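What to do when one arm drops out during a table-clearing run

Applies to two-arm benches with bus-connected servos, the kind we use for dish and scrap sorting at Grirkham. The fault is easy to spot once you have seen it. One arm stops answering commands partway through a reach and goes limp or holds its last position. The other arm keeps going as if nothing happened, which is how you end up with a dropped plate or two grippers in the same place.

We lost most of May to this. Shirin Mohammadi went through the logs and found 45 dropouts in 1,995 reaches, and all but 7 were on the same arm. The cause was a servo cable that pulled tight when the elbow folded in toward the base.

Before you touch anything

Press the stop and leave it pressed. Put one hand under the forearm before you cut motor power, as an arm holding its position will fall when the power goes. Keep your fingers out of the elbow joint. Don't rely on the indicator lights. They tell you the board has power and say nothing about whether the servo is taking commands.

Take out anything breakable that the arm could land on. Food scraps can wait, but look for grains of rice near the joints and pick them out with tweezers.

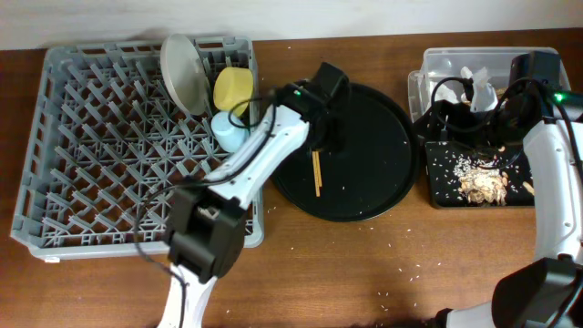

Finding the bad cable

1. With motor power off and logic power on, start the bus scan and let it repeat. Every servo should answer by its ID.

2. Move the arm slowly by hand through its full range, one joint at a time. Watch the scan while you do it. If an ID disappears, stop and hold the arm where it is.

3. Look at the cable going into the first servo that went missing. If everything past it is gone too, the fault is at that connector or the one before it.

4. Wiggle the connector gently. If the ID comes and goes, replace the cable. Don't tape it. We taped ours and it lasted 233 reaches.

5. If no ID drops out, fold the elbow all the way in and turn the wrist to each end. Ours only failed with both at the limit.

Fitting the new cable

Leave enough slack for the elbow to close fully, but not so much that the loop can catch on a rack or the rim of a bin. Fasten the cable to the link, never to the servo horn. Then repeat step 2 with the new cable in place.

Making both arms stop

The cable was only half of our problem. The controller treated each arm separately, so a missing servo on one side never reached the other. Hanan Darwish changed the setting in our Stornlow controller so that a lost ID on either arm halts both. Check yours – it may be off by default.

To test it, run both arms at low speed over a clear bench and unplug one wrist servo from the logic test lead. Both arms should stop and hold. If the second one keeps moving, press the stop and don't go back to normal speed until that is fixed.

Write the servo ID and the joint position in the bench log, even if the fault cleared by itself.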